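Pre-run safety check, student robotics club, Favthorpe room
Checked by: Shengli Han
Date: 30/05/2024

Hi all, I did the walk-through before the team started on the dice task, and I've typed my comments in as I went, so sorry for the rambling. Ticked means I looked at it myself and I'm happy. Unticked means somebody owes me a fix (you know who you are, and if you don't, your name's on the whiteboard).

## Room and bench

- [x] **Floor clear around the arm.** Much better than last time! Backpacks were all on the hooks. I moved one water bottle off the power board and I'd love not to do that again.
- [x] **Tape line still down.** It's peeling near the door but you can see it fine. New roll's in the grey cupboard.
- [ ] **Extension lead tagged.** The tag's expired. Lead is out of use until it's been retested, so please run the laptop off the wall socket on the window side for now.
- [x] **First aid kit.** Topped up the bandaids. We had 4 left and they were all the tiny ones.

## Arm and gripper (the Hindorine)

- [x] **E-stop tested.** Pressed it at low speed and again at the normal demo speed, and the arm stopped both times. Whoever is driving does their own press before the first run, even if you watched me do mine.
- [x] **Base bolts.** All tight. I used the torque wrench this time instead of my wrist, haha.
- [x] **Gripper fingers.** No cracks, no wobble. Give them a wipe before you start, they pick up a surprising amount of fluff.
- [ ] **Cable clips.** One clip has let go near the elbow and the cable sags when the arm reaches across itself. Cable tie for today is OK, but I want a proper clip on before the June open day.
- [x] **Speed limit set.** It was at 16 per cent when I checked and I've left it there. If you think you need more, come and ask me first (I'll probably say no, but I'll be nice about it).

## Software and simulation

- [x] **Dice task run in the sim first.** Yes! The Ploraditz scene loads, and I had a look from straight overhead with the cardboard square between the fingers, the blue and green dice on it and the white one out on the table. Keep doing this before anything touches the real arm.
- [ ] **Run log saved.** The log stops at 2,000 lines and then overwrites itself, so the start of a long session just disappears. Could the Fu subteam please bump that up or split the file? I'd like the whole lot kept.
- [x] **Right program on the laptop.** There were two with nearly the same name on the desktop. I've put the old one in the archive folder.

## People

- [x] **Safety glasses.** Five pairs, all clean, one a bit scratched. Grab that one last.
- [x] **Hair, lanyards, sleeves.** Had to ask for two lanyards off. No arguments, thanks team.
- [ ] **Sign-in sheet.** Half of you haven't signed. The pen is literally tied to the clipboard!

**Result:** OK to run at the set speed, with the cable tied up and the tagged-out lead left alone. I'll come back for the unticked ones once the clip arrives, and if you spot anything I've missed, write it on the back page and put your initials next to it so I know who to chase. 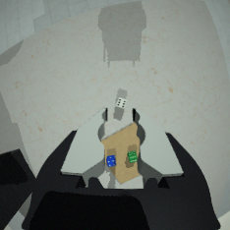

*Dice task in the sim, overhead view, white die showing six.*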